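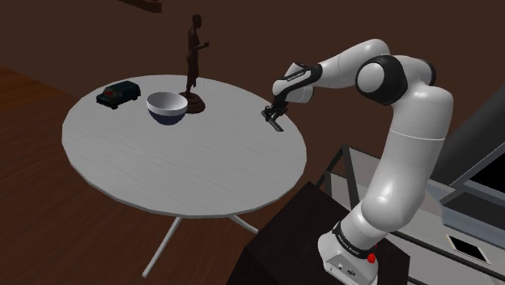
Subject: Re: [floor-list] Sorting table trial, what we've been told so far

On 8/3/25, Anneli Laitinen wrote:
> Hi all,
>
> A few people asked me to put in writing what was said at the
> meeting, so this is my best effort from my notes.
>
> Wemdale wants to run an arm at one of the sorting tables in the
> mixed household area. Skesetti would supply it and Noseo is the
> software that decides what to pick up and where to put it. They
> have been building the task in simulation first, with a table and
> an assortment of the kind of things we get in, and they say the
> arm will come to us already knowing most of the job.
>
> The trial would start with returns from the Suominen account,
> decorative and kitchen items and toys. The target they gave is
> 300 items a shift. No one loses their position during the trial.
> People at the affected table would be "redeployed or retrained as
> cell attendants," and there will be a sign-up for that.
>
> I thought the tone was better than last time. They took questions
> and they didn't pretend to have every answer. I'd like us to go
> into this with an open mind and send back one set of comments
> from the list. Please reply here with yours.
>
> Anneli

Anneli, thanks for writing it up. I was at the back and missed half of what was said over the compressor, so it helps to have it down.

I'll go through my comments in order. I have read your last paragraph and I've tried with the open mind. I'm less sure than you are about the tone.

> They have been building the task in simulation first

I don't have a problem with that as a way to work. If somebody is going to teach an arm to put its fingers around a breakable bowl, I would much prefer the early tries happen on a computer. My trouble is with what gets claimed afterward. The Skesetti rep said the arm had done the pick 3000 times, and you could hear the room take that as experience. Done it with what? A simulated bowl weighs whatever somebody typed in. It comes with no packing tape on it and no price sticker half peeled off, and it isn't sitting inside another bowl with a sheet of wet newspaper between them.

I asked how many different objects were in those tries and was told they'd get back to me. I asked how many were on the table at a time and was told "a few, spread out." Anyone who has opened a Suominen carton knows how often things arrive a few at a time and spread out. So somebody has to do the spreading out. I'd like to know who, and whether their time gets counted when the numbers are shown to management.

> an assortment of the kind of things we get in

It's a fair start. Toy cars, bowls, little statues, yes, we get all of those. But picking them up was never the slow part of the job. Take a bronze figure on a base. The hands do their bit in a second. Then you tip it over and check whether the base is screwed or glued, you feel if there's a wobble, you look at the arm or the foot or whatever sticks out to see if it has been bent and bent back, and you decide if it goes to resale, repair or scrap. With a toy car you spin the wheels. With a bowl you run your thumb around the rim, and half the chips I find I find that way and would have missed by looking.

I asked whether Noseo grades. The answer was that it "supports grading," meaning there's a button on the screen and a person presses it. So the arm moves the piece and a person still grades it, only now the person grades it on a screen, from a camera view, without touching it. I'd call that taking away the part of the tool that works.

I'm willing to be told I have this wrong. If the attendant can reach in and handle the piece, then say so in the trial plan, and say what happens to the arm while a hand is in there. Does it stop? Does somebody have to restart it each time? Does the restart go down as an "intervention" under that person's name?

> The target they gave is 300 items a shift.

This needs a second number next to it. Is that 300 picked up and put down, or 300 correctly graded and in the right tote? Those are different jobs. Our own sheet only counts a piece when it's in the tote with a grade on it. If the arm's sheet counts moves, then of course it will look good beside ours, and a year from now somebody who has never been on the floor will be holding both sheets and asking why we're slow.

I would also like drops and breakage written down from the first hour. We all get written up for breakage. When the conveyor scanner went in they had what they called a settling period, and everything that went wrong in it belonged to no department at all. It ran on into June, well past when it was meant to end, and I think several of us remember whose totals the missed scans finally landed on.

> No one loses their position during the trial.

I believe that, as far as it goes. Please look at the last three words. I asked what happens after the trial and was told it would be "informed by the trial," and I don't think it's rude to point out that this doesn't mean anything.

There's a smaller thing that I think is more likely to happen than layoffs and that we haven't talked about. The table crew is 4 people now. When one is off sick the other 3 close up the gap and the work gets done, a bit later and a bit grumpier. Put an arm at that table with one attendant and there's no gap to close. If the attendant is out, or in the bathroom, what does the cell do? If it just stops, then somebody gets pulled from packing to go mind it, and packing is short, and I can tell you already who'll be asked to stay late. I've worked at a place that automated one station and left the ones before and after it alone. The station was fine. The people on either side of it had a miserable time, with boxes coming at them in clumps, and no one had put them in the study.

> "redeployed or retrained as cell attendants"

What grade is a cell attendant? What's the pay? Is it a sitting job or a standing one? How long is the training and who gives it, Skesetti or us? I can't see how anybody is supposed to sign up for a thing with no pay rate on it. Until there is one I'd suggest people put their names down only as "interested, want details," in those words.

And I'd ask what the job is like hour to hour. From what I could gather, you watch. The arm goes up, over, down, closes, comes back, and you watch it, and when it hangs there over nothing with its fingers open you decide whether it's thinking or stuck. I did lookout on a baler for one summer and it was the most tiring work I've had, and I didn't lift a thing. People who haven't done it think watching is rest. If they want somebody alert for a whole shift they should rotate the post every couple of hours, and I want that in the plan before it begins. Once it's running it will be called a scheduling issue and handed to the shift lead.

Now the part where I try to be fair. The heavy cartons are a real problem and so is the reaching. A couple of us have shoulders that won't see retirement. If Wemdale had come to us and said they'd spend this money on something that opens a carton and lifts it to table height, I would have signed up on the spot and brought a cake. I said so at the meeting and the answer was that carton handling was "out of scope for this phase." So the bit that hurts stays with us and the bit that takes some judgment goes to the machine, or at any rate gets split between a machine and a person looking at a screen. I don't think anyone planned it that way. I think small separate things on a clear table are what the arm can do at present, and the trial was picked to suit it.

What I'd like in the comments that go back, if others agree:

The trial table gets cartons straight off the pallet, same as everybody's, unsorted. If somebody prepares the items first, their hours go on the arm's side of the sheet.

A piece counts when it's graded and in the right tote.

Drops and breakage are posted on the board daily, next to ours.

Attendants may handle any piece by hand, and stops for that reason aren't logged against them.

Pay grade and rotation are in writing before the sign-up opens.

Packing gets asked. They're downstream of this and I didn't see one person from packing in the room.

An end date, and a statement of what result would make Wemdale say no. I asked for this one at the meeting too. The rep from Skesetti smiled and our own side looked at the table. If there isn't any result that would stop it then it's an installation, and I'd sooner they called it that so we could talk about it on those terms.

Anneli, I know you'll have to smooth some of this before it goes up, and that's fine — you're better at it than I am. Please leave the counting one and the pay one as they are, though. And if anybody on the list came away from the meeting with a different understanding of the grading screen, write in. I was a long way from the front, and there was the compressor.

R.
Table crew, mixed household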